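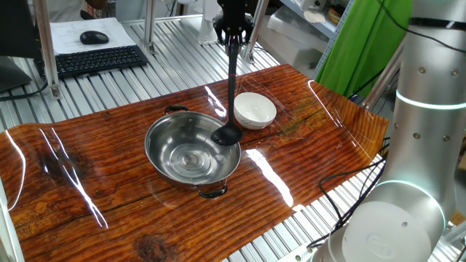 From: Jonas Kaufmann
To: Zarnmont soup swap list
Date: 15 Sep 2022
Subject: Re: freezing split pea??

Cyrill Lehner wrote:
> Has anyone frozen split pea with potato in it? Mine came out grainy
> last winter and I ended up feeding it to the compost. Also are we
> still doing quarts or did we switch to pints? I can't find the email.

Hi Cyrill, hi all,

Oh no, the poor soup! Yes, it's the potato. I did the same thing with a leek and potato batch in December and it thawed into wet sand (my kids were very polite about it). Now I freeze the peas and ham by themselves and boil the potatoes fresh the day we eat it. Takes 30 minutes while the soup thaws on the back burner, no big deal. If you really want it all in one container, mash the potato right in before freezing. It's not perfect but it's a lot better than chunks.

Pints! We switched after Lekota Street complained about freezer space, and I'm with them, our freezer is tiny and half of it is blueberries. Please bring 2 pints of each kind and leave some room at the top, I had one crack on me and it went all over the peas.

Oh, and labels. Masking tape falls off in the cold, so I've been writing right on the lid with a grease pencil. I still have one container from last year that just says "good one" and I'm scared to open it.

I'm thinking lentil with lemon this time, unless somebody already called lentil?

Jonas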